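Open Day at Zudov

My sister needed the car, I needed to get out of the house, and Zudov was giving away free coffee. So that's how I ended up in a concrete building in Zemier with a sticker on my coat that said 3,646. I thought it was my visitor number. It was my raffle number!

They sent us upstairs in groups of six to meet Arna. I'd pictured something with a face, I guess, but where I stood it was all arms, big glossy white ones, reaching over a table with gray tape on it. At the far side they'd hung a print of a living room, sofa and all. I've lived in apartments with less furniture. 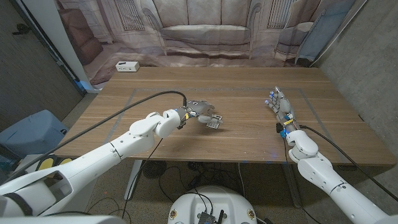
The Quiet Part

We were asked not to talk while Arna worked, and I have never wanted to talk so badly. The left hand did its thing close to the wood, and the other one just waited over on the right with blue lights on its fingertips, like a kid who knows the answer. A boy near me whispered "come on, come on." I was whispering it too — only in my head, where it doesn't bother anyone.

And then there it was, a little gray thing full of holes, tilted up in those fingers. My coffee had gone cold and I drank it anyway.

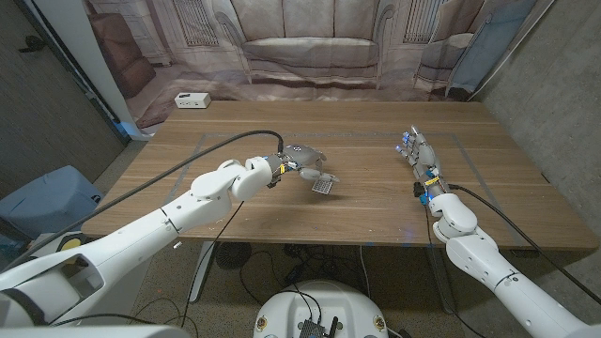 Raffle

Downstairs in the Hsu Room a woman with a microphone was reading out numbers, and I missed most of them, having gone back up the stairs to stand with the next group. Nobody stopped me. I figured I'd give it two more minutes.

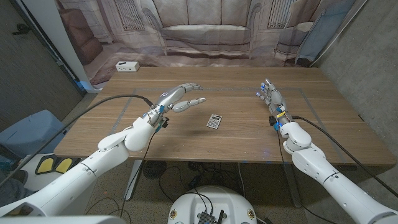 My mother kept the books for a tile shop for most of her life, and she did it at our kitchen table after supper, with the radio low. I hadn't thought about that table in ages. But there was the calculator, lying a bit crooked on the wood, and that open hand hanging near it, and I could practically smell the dish soap. She used to hold her hand just like that while she worked up the nerve to hit the total. I stood there until the group after that one came in, and somebody else took home the toaster.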